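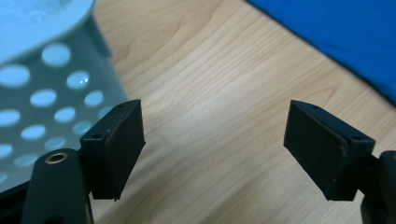 The town laundry on Pumus Street will open again in April, after being closed the whole winter for repair of the floor and the water pipes. The town council confirmed the date at its last meeting and also agreed on new prices and opening hours. Residents who came to the meeting asked mostly about small practical matters, for example where they can fold their things while other people wait for a machine. For this the new room will have long tables of light wood, and a plastic basket with holes in it, like the pale blue one on the wooden tabletop in the photo, can be borrowed at the entrance and must be given back before leaving.

The laundry serves mainly the Jillard district, where many of the apartments are old and have no place for a washing machine. During the winter people from Jillard had to take the bus to the other side of the river, or they washed by hand at home. Several families told the council that the bus was the most difficult part, especially with small children and two heavy bags. The council had promised a free bus ticket for these months, but the tickets came late and not everyone received them. At the meeting the council said it was sorry for this and that people who kept their old tickets can still ask for the money back at the town office until the end of May.

The repair cost more than was planned at first. When the workers opened the floor, they found that the main pipe under the room was broken in two places and that water had been going into the ground for a long time. The pipe had to be changed in its full length, up to the street. The work was done by Insaurralde, a building firm which also repaired the roof of the primary school. According to the council, the additional cost was 3,715 dollars, and it was paid from the money that was kept for the care of public buildings. No other project was stopped for this reason, but the painting of the bus station will be moved to the autumn.

In the new laundry there will be 11 washing machines, three more than before. Two of them are large and can take blankets and curtains. The dryers are the same as before, but they were cleaned and checked, and the one near the window, which was out of order for most of last year, has a new motor. The room is also warmer now. The old door did not close well and in the cold months it was not pleasant to sit there, so it was replaced with a heavier one that closes by itself.

The price of one wash will be 2 dollars in the small machines and four dollars in the large ones. Before the closing, a small wash was 50 cents cheaper. Some residents said at the meeting that this is too much for people who wash several times in a week. The council answered that the price had not been changed for many years and that water has become more expensive in all this time. After a discussion, which was quite long, it was decided that people older than 65 and families with three or more children can buy a card with a lower price. The card is made at the town office, and it is necessary to bring a document that shows the address.

The laundry will be open every day from seven in the morning until nine in the evening. The last wash must be started before eight. In the past it was possible to stay later, but the neighbors who live above the room complained about the noise, and the council wants to respect this. The machines are now standing on rubber plates, which should make the sound lower. If there are still complaints after the summer, the evening hours will be discussed again.

It was also asked at the meeting what will happen with the clothes that people forget. Before the repair, more than 100 pieces were kept in the back room, many of them socks and children's clothes, and some good winter coats too. All of it was washed and brought to the Skarnetum, the community hall next to the library, where the owners can come and look for their things in the afternoon between two and five. What is still there when the laundry opens will be given to the clothing shop of the hall. From now on, forgotten clothes will be kept for one month only, and a notice about this will hang beside the door.

The sewing evening, which was held in the laundry before the closing, will remain at the Skarnetum for now, as there is more light and more place to sit. The council has not decided yet if it will come back.

Coins from the old machines cannot be used anymore. The new machines take normal coins and bank cards. Those who have old laundry coins at home can exchange them at the town office, but only in the first month after the opening.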